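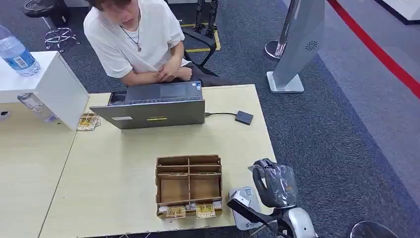
Ticket 200: grasp planner timeout, Stedero controller

Reported by Lucero Cuervo. The planner stops after 3 retries when the target is a packet at the tray.

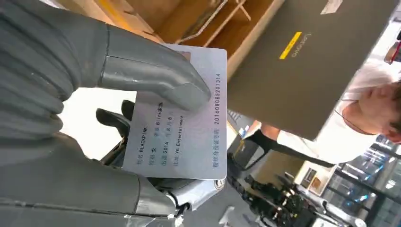
Tasgate, 5th June. Card text is legible in the wrist view. Perception ruled out.
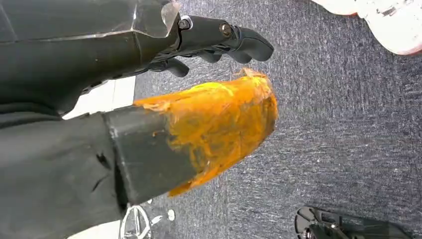
Does the fault require a firmware change?
Only the planner configuration is affected. The Delorme driver remains at version 11.
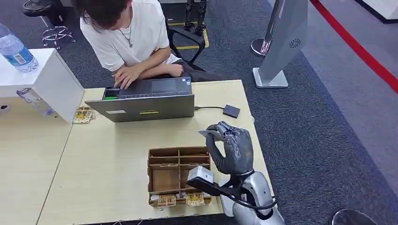 Action required

Set the retry limit to 4 and restart the planner. Ticket remains open.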